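Coloured cutlery for a casual table: yes or no?

mirell_1286
Posts: 300
Right, settle an argument for me. I've gone off plain stainless and want one of those mixed sets with the dark handles and gold bits. My other half says it'll look like a toy tea set by October. Does anyone here have one and still like it?

Wodon
Had gold forks for two years. The finish went patchy on the tines, and I never once put them in the dishwasher. Wouldn't buy again, sorry.

Hisau
Posts: 4000
Mine are fine and they go in the dishwasher every night! I paid 35 quid for the lot. I think it depends entirely on the set, Wodon, you may have got a bad one.

Wodon
Maybe. They weren't cheap though.

darwish
What are you putting them on? Dark handles vanish on a dark cloth. I'd go for a strong plain colour, mustard or yellow, and turn the napkin so it's a diamond with the point facing whoever's sitting there. Then lay everything straight down the middle of it. Spoon, fork, knife.

mirell_1286
Ooh, I hadn't thought of a diamond. Do you mean all three together on the napkin? My mum would have a fit, it's fork on the left in her house or you don't eat.

Hisau
I'm with your mum. Fork left, knife right, plate between them. All bunched up on the napkin is what cafés do.

darwish
It's a weekday tea, Hisau, not a wedding! And it leaves loads of room for serving dishes. Look at the colours on this and tell me it isn't cheerful:

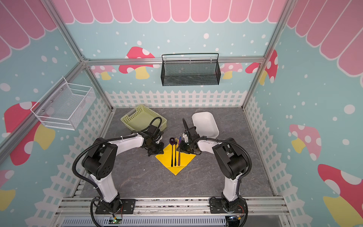

Purple spoon, gold fork, blue-purple and gold knife, on a yellow napkin

Hisau
OK, the yellow does work. I'd still move the fork.

Wodon
Nice, but I'd want all the handles to match. The mixed colours would drive me up the wall.

mirell_1286
See, the mixed colours are my favourite part! Showed my other half and got a grunt, so I'm taking that as a yes. Off to look for yellow napkins.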